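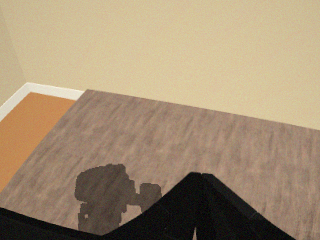
Tradell Pandow: mando de teleoperación para enseñar tareas a tu brazo, real o simulado

Precio: 466 € (IVA incluido)
Disponibilidad: próxima tanda en julio
Contenido: mando, base de escritorio, cable USB y licencia del simulador Tomar

Llevo años peleándome con teclados y joysticks para mover una pinza, y el Pandow lo monté para mí antes de pensar en venderlo. Lo coges, mueves la muñeca y el brazo te sigue. Aprietas el gatillo y se cierran los dedos. Ya está, ¡no hay mucho más que aprender!

Viene con Tomar, el simulador, con unas cuantas habitaciones sencillas (paredes lisas, rodapié blanco, alfombra) para practicar sin miedo a cargarte un motor. Yo empiezo siempre por ahí, con la vista desde la pinza, bajando hacia la alfombra y fijándome en la sombra del brazo para calcular la altura. Cuesta un poco al principio, porque los dedos negros se comen bastante la parte de abajo de la imagen, pero uno se acostumbra. Si prefieres una cámara externa, la cambias con el botón lateral.

Cada demostración se guarda con posiciones, apertura de la pinza y vídeo, todo sincronizado. Para una tarea corta, tipo coger y dejar, a mí me suelen bastar 35 demostraciones. Para doblar trapos hice más de 400 y todavía se me escapa alguna esquina, así que paciencia con la tela.

Datos prácticos
Conexión: USB-C, cable de 2 metros
Peso del mando: 400 g
Botones: gatillo, grabar, descartar, cambio de cámara
Sistemas: Linux y Windows (en Mac solo funciona el simulador, de momento)
Garantía: dos años

¿Sirve para zurdos? Sí, la empuñadura se gira con un tornillo. ¿Y con mi brazo? Si acepta órdenes de posición por red, casi seguro; escríbeme con el modelo antes de comprar y lo miro.

Un consejo: borra sin pena las tomas malas. Si dudas a mitad de camino, pulsa descartar y repite. Yo grabo en series de 10 y paro a estirar la mano.

Los envíos salen del taller de Brurevton. La empuñadura pequeña se pide aparte, en la sección de recambios.

Ficha actualizada el 20 de mayo de 2026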